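Mahawong Returns Handling Records
README, last revised March 29, 2019
Maintained by Kai Hellwig

Summary

The Mahawong records describe how small wrapped packages are moved, grouped and stored at the Drolasley warehouse. The unit of record is one package in one crate at one handling step. There are 3854 rows in the main table. Each row gives the crate code, the position of the package in the crate, the state of the wrap, whether a shipping label is present and readable, and the step being carried out.

The records were put together to answer a narrow set of questions about crate loading: how packages end up arranged in a crate, how often a labeled package has its label face covered by another package, and how many times a package is touched before it leaves the floor area. They are not an inventory and should not be used as one. Stock quantities are held in Skindard, which is the system of record for the site.

Contents of the release

main.csv: the main table, one row per package per step
crates.csv: one row per crate, with size class and wall type
steps.txt: the step codes and their definitions
labels.csv: label state only, no label text
photos/: reference photographs for the handling area
CHANGES.txt: list of corrections since the February release

All tables are comma separated, UTF-8, with a header row. Missing values are empty fields. Do not read an empty field as zero. In labels.csv an empty field in the readable column means that the person recording did not check, and the value "n" means that they checked and could not read it.

Where the records come from

Packages come to the floor area from the inbound side in corrugated boxes. A box is opened, the packages are taken out and put into a crate, and the crate stays on the floor until it is moved to Sastadlow, the sorting room on the other side of the building. Only the part between the opened box and the crate leaving the floor is covered. What happens in Sastadlow is recorded separately and is not part of this release.

Recording was done on paper sheets and typed up the same day. The sheets have a printed outline of the crate floor divided into left, middle and right, each with a front and a back half. The person recording writes a short package code in the part of the outline where the package mostly rests. A package that crosses two parts goes in the one that holds more of it. Ties go to the left part. The rule is arbitrary but it was applied throughout.

Crates

Crates are dark plastic, rectangular, with slotted walls. They are referred to as "crate" in all tables even where the floor staff say "basket" or "tote". Both older words survive in the free-text notes column and mean the same thing.

Fields in crates.csv:

crate_id: letter and three digits, from the tag on the short side
size_class: S or M
wall: slotted or solid
rim_damage: y, n or empty
retired: y if the crate was withdrawn during recording

Eight crates were withdrawn. Rows that refer to them are kept in main.csv. If your analysis depends on crate shape, drop them, as two of the eight had walls bowed far enough to change how packages leaned.

Solid-wall crates are a small minority and were only used when the slotted ones ran out. They are harder to record from the side, so position values for them have more corrections than the others.

Packages

A package is anything wrapped as a single piece. Two pieces taped together count as one package if they cannot be separated without cutting. Two pieces that merely touch count as two.

Fields in main.csv:

row_id: running number, no gaps
crate_id: joins to crates.csv
pkg_code: short code assigned on the sheet, unique within a crate and a shift only
pos: LF, LB, MF, MB, RF or RB
pose: flat, edge or lean
wrap: film, bag, paper or none
wrap_state: tight, slack, torn or empty
label: y or n
label_up: y, n or empty
step: see steps.txt
notes: free text

pkg_code is reused. The same code in two crates does not mean the same package. Earlier users of the February release joined on pkg_code alone and got false repeat handling. Join on crate_id, shift and pkg_code together. The shift value is the first two characters of row_id.

The pose values need some care. "Flat" means that the largest face is down on the crate floor or on another package. "Edge" means standing on a narrow side without support. "Lean" means standing or tilted against a wall or a neighbor. Soft packages in stretch film rarely stand without help, and most of those first recorded as edge were changed to lean on review. The original value is kept in the notes column as "was edge".

wrap_state refers to the outer layer only. Many packages have a second, darker layer beneath clear film. A tear in the inner layer is not recorded unless the film is torn as well.

Labels

Only the presence and state of a label are recorded. No names, addresses or tracking numbers were typed up, and requests for them will be refused.

label is y if any shipping label is attached, including one under film. label_up is y if the label face can be seen from directly above the crate. A label that lies under film is counted as readable if the barcode scans through the film on the first or second try. Glare on the film is the usual cause of a failed scan. Turning the package generally helps, and a turn is recorded as its own step (code T).

Steps

P: place. Package is put into the crate.
R: reach. Hands are in or over the crate and no package has been lifted.
L: lift. Package is raised clear of the crate floor and of its neighbors.
T: turn. Package is rotated in place or in the hands.
S: shift. Package is pushed or slid within the crate without being lifted.
X: remove. Package leaves the crate.

R was added in the February release. Before that, reaches without a lift were either left out or entered as S, depending on who held the sheet. The early rows have been reviewed against the notes, and those that could be settled were changed. Those that could not be settled carry the note "R or S".

A touch on a package that does not move it is coded R. Light contact during a reach toward a different package is not entered as a separate row.

Floor area

The floor is concrete. Crates are set directly on it, with no bench or stand, and are worked from above. Opened boxes and flattened cardboard are kept close by, and this affects how crates are approached: with cardboard on one side, people tend to reach from the other. Approach side was not recorded. It should have been, and the next version of the sheet has a field for it.

Pallets are not moved during a recording period except for safety reasons. If one is moved, the sheet is closed and a new one begun.

Known problems

1. Position is recorded by the part of the crate nearest the recorder, and the recorder did not always stand on the same side. Sheets with the outline turned around were corrected where the tag side of the crate had been marked. Where it was not marked, left and right may be swapped. These rows have "orient?" in the notes.

2. Packages lying on top of others are given the position of the part they cover. There is no height field. A crate with several packages in RB may be stacked or may be crowded, and main.csv cannot tell you which.

3. The difference between tight and slack was judged by eye. Agreement between recorders on this field is poor. Agreement on torn is good.

4. The sheet has no place for gaps. Free floor space has to be worked out from the positions left unused, and that overstates it for large packages and understates it for small ones.

5. Times are to the minute. Steps within the same minute are in order by row_id, and row_id order should be used in preference to the time column.

Reference photographs

They have not been matched to rows in main.csv, and no counts should be derived from them. 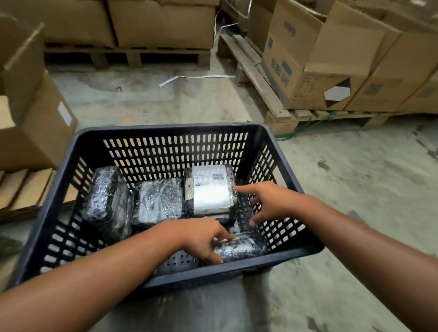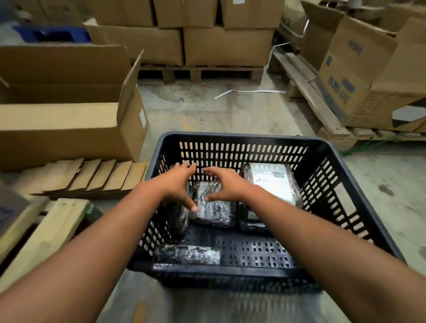 Both photographs: film-wrapped packages in a slotted crate on the floor, one with a white shipping label, step R.

Corrections

Send corrections to Kai Hellwig with the row_id and the field name. Corrections to crates.csv need the crate_id as well as the reason, and are checked against the paper sheet before they are applied. Sheets are kept for one year after typing.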